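인쇄 | 이메일로 보내기

이 사이트는 쿠키를 사용합니다. 계속 이용하시면 쿠키 사용에 동의하시는 것으로 간주됩니다. [동의] [설정]

브라르쿠라 작업실 정기회의록: 검은 천 작업대와 소부품 정리의 건
2025년 7월, 유툼 2층 회의실
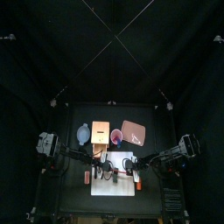 소부품 작업이 끝나면 판 위의 선과 부품은 누가 치우는가?
마지막으로 작업대를 쓴 조가 치우고, 다 치우지 못했으면 일지에 남은 것을 적는다.

이 규칙은 작년 10월 회의에서 정한 그대로다. 이번 회의에서는 왜 그대로 되지 않는지를 다시 이야기했다. 기록자로서 덧붙이자면 같은 이야기를 처음 한 것은 아니다.

참석: 셀리나 루트코프스카(진행), 전기조, 조립조, 비품 담당, 총무(기록)
불참: 교육 담당(사전 통보)

1. 지난 회의 확인

지난 회의록은 수정 없이 승인되었다. 다만 조립조에서 "소부품 정리가 대체로 개선되었다"는 문장의 근거가 무엇이냐고 물었고, 그 문장을 쓴 사람은 기억이 나지 않는다고 했다. 문장은 남겨 두되 다음부터는 '개선'이라는 말을 쓸 때 무엇이 어떻게 달라졌는지 같이 적기로 했다.

2. 흰 판 위에 늘어놓는 문제

전기조는 선이 있는 작업을 할 때 흰 판을 작업대 앞쪽에 깔고 그 위에서만 부품을 다루자는 입장이다. 검은 상판에서는 검은 케이블이나 짙은 회색 블록 같은 것이 잘 안 보인다는 이유였다. 여기까지는 이견이 없었다.

조립조는 판이 있다고 정리가 되는 것은 아니라고 했다. 고리 모양으로 늘어진 검은 케이블, 가로로 지나가는 가는 빨간 선, 세워 둔 막대 모양 부품이 한 판에 같이 올라와 있으면 판 색깔이 무엇이든 어수선하기는 마찬가지라는 것이다. 흰 부품은 흰 판에서 오히려 눈에 덜 띈다는 지적도 나왔다. 전기조에서 흰 부품은 많지 않다고 답했으나, 많지 않은 것이 제일 잘 없어진다는 말에는 대답이 없었다.

진행자는 판을 회색으로 바꾸면 되느냐고 물었다. 비품 담당이 피다노 카탈로그에 회색 판이 있다고 했지만 가격도 크기도 확인해 오지 않았다. 확인 전에는 구매를 논의하지 않는다. 당분간 흰 판을 쓰고, 흰 부품은 판 위에 바로 놓지 말고 얕은 접시에 담아 옆에 둔다.

3. 선 정리

선을 묶자는 의견과 묶지 말자는 의견이 갈렸다.

묶자는 쪽은 작업 중에 늘어진 케이블이 작은 부품을 쓸고 지나간다고 했다. 묶지 말자는 쪽은 묶음끈을 풀고 다시 매는 데 시간이 더 든다고 했다. 얼마나 더 드느냐는 물음에 5분이라는 답이 나왔는데, 재 본 것이냐고 하자 느낌이라고 했다. 이쪽 저쪽 모두 재 본 사람은 없었다.

셀리나 루트코프스카가 벨크로 끈을 직접 사 와서 한 달만 써 보겠다고 했다. 영수증은 총무에게 낸다. 총무는 지난번 자석 접시도 한 달만 써 보겠다고 한 뒤 아직 서랍에 있다는 점을 말해 두었다.

빨간 선은 전원에 쓰는 선과 헷갈린다는 의견이 있었다. 전기조는 색만 보고 판단하는 것 자체가 잘못이라고 했고, 조립조는 그러면 색이 왜 있느냐고 했다. 선 끝에 종이 꼬리표를 다는 것으로 정했다. 꼬리표에는 용도만 적는다. 이름, 날짜, 그림은 적지 않는다.

4. 검은 천

천 안쪽 청소를 맡을 조가 정해져 있지 않다. 검은 천에는 먼지와 실밥이 그대로 보이고, 작업 중에 판 위로 떨어진다는 불만이 조립조에서 나왔다. 전기조는 떨어지는 것을 직접 본 적은 없다고 했다.

브조조프스카 세탁소에 문의한 결과를 비품 담당이 보고했다. 천을 떼어 맡기면 7일이 걸린다고 한다. 그동안 작업대를 못 쓰게 되므로 전기조가 반대했다. 테이프 롤러로 먼지를 떼자는 대안이 나왔고, 롤러가 천장 쪽까지 닿느냐는 질문에는 긴 손잡이를 쓰면 될 것이라는 답이 있었다. 긴 손잡이가 작업실에 있는지는 확인되지 않았다.

천장에 대각선으로 건 끈은 손대지 않기로 했다. 청소하면서 풀었다가 다시 매자는 의견이 있었으나, 같은 자리에 같은 모양으로 다시 맬 자신이 있느냐고 묻자 철회되었다.

결정: 매주 첫 작업 전에 롤러로 안쪽 벽을 한 번 훑는다. 첫 달은 조립조, 다음 달은 전기조. 세탁은 작업 일정이 비는 10월에 다시 논의한다.

5. 조명

양옆 벽의 작은 은색 등 이야기다. 전기조는 충분하다고 하고 조립조는 어둡다고 한다. 이 항목에 20분을 썼고, 기록할 만한 내용은 다음이 전부다.

어둡다는 것이 등 때문인지 천 때문인지 구분해서 말한 사람이 없다. 등을 더 달면 흰 판에서 빛이 반사되어 눈이 피로하다는 의견이 있었고, 그 정도로 밝은 등을 달자는 것이 아니라는 반론이 있었다. 조도계를 빌려 재 보자는 제안에는 모두 찬성했다. 빌려 올 사람을 정하려 하자 조용해져서 총무가 맡았다.

재기 전에는 등을 사지 않는다. 지난번처럼 먼저 사고 나중에 재는 일이 없도록 한다.

6. 모서리 클램프와 집게

앞쪽 모서리 클램프를 풀어 다른 작업대에서 쓰고 돌려놓지 않은 일이 있었다. 쓴 사람은 잠깐 빌린 것이라고 했다. 잠깐이 얼마였는지를 두고 말이 엇갈렸고, 회의에서는 더 따지지 않았다.

- 작업대에 물린 클램프와 상판 뒤쪽의 작은 집게나 고정구는 그 자리 비품으로 본다.
- 다른 곳에서 필요하면 공구함의 것을 먼저 쓴다.
- 공구함에 없으면 비품 담당에게 말한다.

비품 담당은 공구함 클램프가 모자라지 않는다고 했다. 그런데 왜 떼어 가느냐는 질문에는 공구함이 멀어서라는 대답이 나왔다. 공구함을 옮기는 문제는 바닥 긁힘 때문에 반대가 있었다. 밝은색 마루라 끌린 자국이 금방 난다는 것인데, 바퀴를 달면 된다는 의견과 바퀴 자국도 자국이라는 의견이 맞서 결론을 내지 못했다.

7. 작업 종료 절차

작년 규칙은 종이 한 장에 다 들어가지 않아서 읽지 않게 된다는 의견이 있었다. 총무는 짧게 줄인다고 읽을지 의문이라고 했지만 줄이는 데는 반대하지 않았다. 합의된 문구는 아래와 같다.

쓰지 않는 선을 판에서 걷는다.
세워 둔 부품은 눕혀서 접시에 담는다.
판을 닦고 제자리에 둔다.
바닥에 떨어진 것이 없는지 본다.
다음 날 이어서 할 작업이면 그대로 두고 일지에 적는다.

마지막 줄을 두고 논쟁이 있었다. 조립조는 이 문장이 있는 한 모든 작업이 '이어서 할 작업'이 된다고 했다. 최근 일지를 보면 그 말이 틀렸다고 하기 어렵다. 그대로 둔다고 적힌 채 거의 8일이 지난 건도 있다. 전기조는 배선 중간에 걷으면 처음부터 다시 해야 한다며 이 줄을 빼는 데 끝까지 반대했다. 절충안으로 이어서 할 사람의 조와 다시 시작할 요일을 함께 적도록 했다. 적지 않으면 다음 조가 치워도 항의할 수 없다.

셀리나 루트코프스카는 이 정도면 충분하다고 보았고, 총무는 두고 보자고 했다.

8. 기타

접시를 새로 살지에 대해서는 주방에서 안 쓰는 것을 먼저 모아 보기로 했다. 음식에 다시 쓰지 않도록 바닥에 표시한다.

종이 꼬리표는 비품 담당이 준비한다. 조립조에서 꼬리표에 구멍을 미리 뚫어 달라고 요청했다.

건물 안내판에 작업실 이름이 아직 틀리게 적혀 있다. 유툼 관리실에는 이미 두 번 말했다. 한 번 더 말한다.

담당 정리
벨크로 끈: 셀리나 루트코프스카
꼬리표, 회색 판 가격과 크기, 긴 손잡이 유무: 비품 담당
조도계: 총무
첫 달 천 청소: 조립조

다음 회의 날짜는 정하지 못했다. 일지에 가능한 요일을 적어 달라고 했으니 적은 사람을 기준으로 잡는다.

인쇄 | 이메일로 보내기

문의: 브라르쿠라 작업실 총무 | © 브라르쿠라 | 맨 위로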